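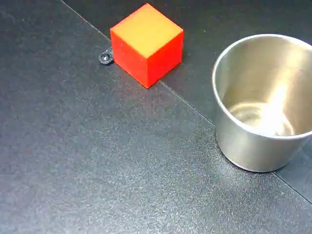

Home Projects Reports Grants Contact

We use cookies to keep this site running. OK Read more

Elska Open Journals Fund: progress report from Pereyra
26 February 2020

Hi all! I owe you news on the back-issue project, and most of it is good (I'll get to the footnotes in a minute). When you gave us the grant, Pereyra had 483 articles sitting on an old server as scanned PDFs, and you couldn't search a single one of them. As of this week more than 200 are up as proper web text, free to read, with the authors' names spelled the way the authors spell them.

Vira Polishchuk has been doing the proofreading and she is fast — much faster than me. She also wrote us a little style guide for the poetry issues, where the line breaks kept vanishing every time we ran the conversion.
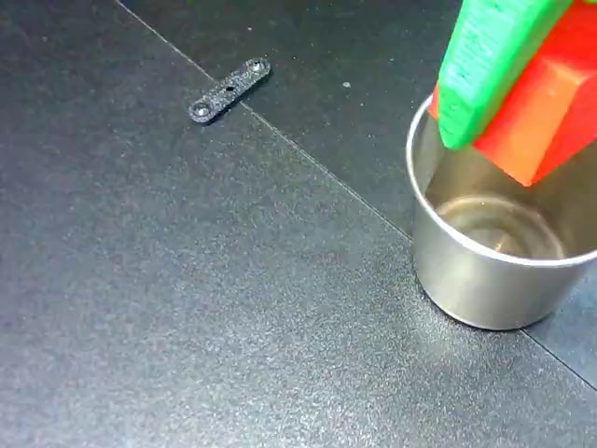 Metal cup and black link bar on the gray work surface

Now, the footnotes. In the older issues they run across page breaks, and our software glues them to the wrong paragraph. Patricio Farías tried two fixes in Stokis, and the second one works on everything except the Greek. So 84 articles are parked until he gets a third one going, and I've moved them to the end of the schedule.

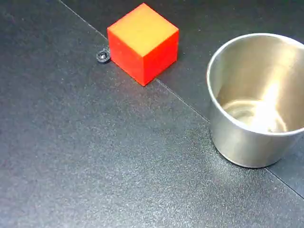
Permissions went better than I feared. We wrote to all the authors we could find, and only 3 said no, so those pieces stay as abstracts with a link to the print edition.

Money: we're a bit under on hosting and a bit over on proofreading. I'd love to shift the difference across if that's okay with you? The next report comes in July, and I hope the Greek will be in it.

Print this page E-mail this page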